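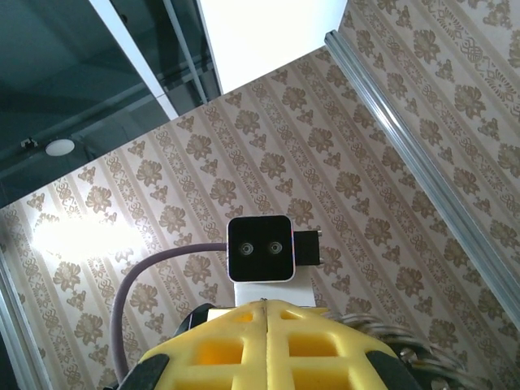
Figure 3. Wallpapered surface, taken close to and at a tilt.

3.2 Living with the paper

Manju Khurana and Madhu Chaudhary
September 23, 2022

We had meant to give wallpaper a paragraph or two in this study and then get on with cupboards and floors, which is where our earlier work in Wandeleck had left off, but the people we spoke to kept bringing us back to it. Of the 485 households in Illow and Grevlow that returned our questionnaire, 200 had at least one papered room, and a good many of those used the blank space at the end of the form to tell us about it, sometimes running over on to the back of the sheet. We read all of these with great pleasure and have tried to do them justice below.

The first thing to say is that very few people had chosen the paper they lived with. It had come with the house, or a parent had put it up, or it was already on the wall when they signed for the tenancy and there was a clause about leaving it be. One woman in Illow had been meaning to strip her back bedroom for longer than her eldest had been alive, and told us she would now be rather sorry to see it go (her husband, who was making the tea, called through that he would not). Feelings of this mixed kind were much more common than plain liking or disliking, and our tick-box question, which allowed only for the two, was poorly worded. We changed it in March for the second round.

Paper also has a say in where the furniture goes. People told us they had put a wardrobe over a bad join, or hung a calendar on a patch that had been scrubbed too hard, and several kept a bed against a particular wall for no better reason than that the paper behind it had kept its colour and the rest had not, so that moving the bed would show the difference. We had been asking about furniture as if it were arranged for light and warmth and getting to the door, and we think now that we should have asked about the walls first and worked outwards from there.

Then there is the matter of spare rolls. Families who had hung their own paper nearly always kept the end of a roll, under a bed or on top of a cupboard, and could put their hands on it quickly when asked, even in homes where the scissors could not be found. The leftover was used for lining drawers and covering school books, and once for the roof of a doll's house. In Grevlow such an offcut is called a pal, and we use the word, with a capital, in the tables: a Pal is any piece of matching paper kept back after hanging. We did not come across the word in Illow.

As to looking at paper in photographs, Figure 3 shows a close, slanting view, and we found views like it useful when talking with householders. A picture taken square on from across a room tends to make people talk about the room as a whole, the sofa and the curtains and who sits where. With the wall nearer and leaning, they talked about the paper itself and what it was like to hang. We would not press this too far on 3 interviews, but it is a pleasant way to start a conversation and costs very little.

Ceilings are dealt with in the next section, along with borders and dados.

Comments

Rosie T.
Loved reading this. My nan kept her spare roll behind the piano and we were never allowed to touch it! Did anybody mention papering inside the airing cupboard, or was that only our family?

gdn_west
I grew up near Grevlow and we said pal for carpet ends as well, so it may be a wider word than you have it.

M. Chaudhary
Thank you both. Two airing cupboards so far, and we shall certainly ask about carpet.

Contact the authors | © 2022 Khurana and Chaudhary | Back to top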